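Does a pale floor stay pale? We asked someone who sells them

Apolline Hoarau would like me to stop saying "whitewash." The word comes up early in our talk, because I used it in my first email to her and she has not forgotten it. Her shop, Hoarau, refinishes wood floors in and near Relcombe, and most of what she has been asked for lately is one look: light boards, no shine, nothing orange, nothing red. Customers bring in phone pictures. Some of them cry when the sample comes out yellow.

"Whitewash is paint, more or less," she says. "What people want from me is wood that looks like I didn't put anything on it. So of course they then ask why they're paying me."

It's a fair question, and I came with it too. I have lived on three wood floors and been told each time that the finish would hold its color. The first went amber in the time it took to pay off the couch. I am not an easy sale, and I told her so.

Hoarau grew up over a paint store and has been doing floors for 25 years, the first several of them with a belt sander she describes as "a dog that wanted to go the other way." She has two people working for her now. One of them, Bastien Joly, sat in with us on a Thursday morning and mostly corrected her on dates.

I started with the finish. The shop pushes a product called Cedelar, a matte oil with a little white pigment in it, and the can says it "locks in the look of raw wood." I asked whether it does.

"For a while," Hoarau says.

How long is a while?

"It depends on your windows. I know that sounds like a way out of answering."

It did, and I said it did. She tried again. Light changes wood, she told me, and it does so under any finish she has ever used. Maple and pine go darker and yellower. Walnut goes the other way and fades. Oak wanders a bit toward tan. The pigment in a tinted oil gives you a head start, a layer of pale that the yellowing has to work through before you notice it.

"The can says 'locks in.' I would have written 'slows down,' but then I don't sell cans for a living."

"We do sell cans," Joly said.

"We sell nine a year," she said. "To my aunt, mostly."

I asked her for something firmer than an opinion, and she surprised me by having it. The shop keeps a list of finished jobs, and in May she went back through it and phoned everyone who had ordered the pale look. There were 221 on the list. She reached well under half of them, so nobody should mistake this for a study. The question she asked was the same each time: move your rug, and what do you see?

What a lot of them saw was a rectangle. Under the rug the floor was the color they had paid for, and outside the rug it was a shade or two warmer. Most had not noticed until she made them look, and a few were annoyed with her for asking. One was Tarun Yadav, who agreed to be quoted here and whom I called myself, without Hoarau on the line.

"I was perfectly happy with my floor until she rang," he says. "Now I can't put the rug back anywhere but the exact same spot. It's a very nice floor. I just know about it."

Would he pay for the same finish again? He thought about that longer than I expected.

"I'd pay for it. I wouldn't believe the part about raw wood."

Hoarau did not argue when I read that back to her. She did want to talk about rugs. Her advice is to leave a new floor bare through its first summer, or to shift the rugs every couple of weeks, so the whole room changes together. A floor that has warmed up evenly looks fine to almost everyone. It's the border that people see.

I pointed out that this amounts to telling a customer to let the floor yellow on purpose.

"Yes," she says. "It's going to anyway. I can't sell you a different sun."

The next thing I wanted to pin down was cost, because the pale finishes run higher and I have never had a good account of why. Some of it is sanding. A clear or dark finish forgives a lot, but a light one shows every swirl the machine leaves, so the crew makes an extra pass and then goes over the edges by hand. Joly figures the extra work adds about 35 percent to the hours on a plain square room and more on one with a bay window or closets. I believe him, having watched him do an edge. I am less convinced by the product itself. The Gramel line, which the shop also carries, costs a good deal less and looks identical on the two sample boards Hoarau handed me. I asked her which was which and she turned them over to check.

"All right," she said. "But you weren't looking at them in daylight."

We carried them to the front door. I still couldn't tell. She said the Cedelar board had more depth. Joly said he'd use Gramel in his own house, and then that he has tile.

Where the pale floor does earn its reputation, in her view, is in rooms that get strong sun for part of the day and not much the rest. A dark floor in that kind of room shows dust the moment the light crosses it. A light one hides dust and most crumbs. It also hides fine scratches, up to a point, because a scratch in pale wood comes up pale.
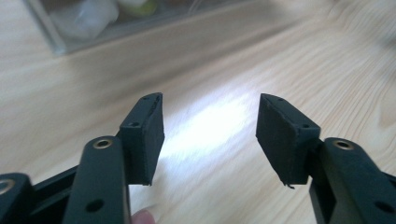
A patch of bright light on light wood floorboards.

It hides nothing that is black. Hoarau was quick to bring this up herself, before I could. Shoe marks, chair feet, and plant pots left sitting in a saucer all show. Water is the worst, since it can turn oak gray or black if it gets past the finish, and there is no soap for that. She has one customer, Meron Weldu, who lost a board to a fern.

Weldu remembers it as three boards.

"They told me one would do it," she said when I reached her. "Then the new one was so white it looked like a missing tooth, so they did the ones on each side too. I had to wait for them to catch up with the rest."

And did they?

"Nearly. I know where they are. My sister doesn't."

I put the missing tooth to Hoarau, who winced and said the job had been priced fairly. She now tells people to keep a few spare boards somewhere with a window, instead of in the garage, so the spares change color along with the floor. I like this advice a great deal. I have also never met a person with a sunny spot to give over to spare boards.

There was one claim left on my list. The shop's flyer says a pale floor "makes any room feel larger." I asked her whether she had written that.

"Xuân Bạch wrote it. He does our flyers."

Does she agree with it?

"It makes a room feel lighter. If it's a small room you'll have a light small room." She looked over at the stack of flyers by the register. "I've asked him to change it. We still have a box to use up."

As for my own floor, the amber one, I showed her a picture. She asked what was on it, and I said polyurethane, oil-based, put down by the people before us. She said it could be taken back to bare wood, that it would look wonderful, and that in a few years I would be writing to complain. I asked what she would do in my place.

"What's the couch like?"

Brown, I said.

"Then I'd leave it alone," she said, and wrote me out a quote anyway.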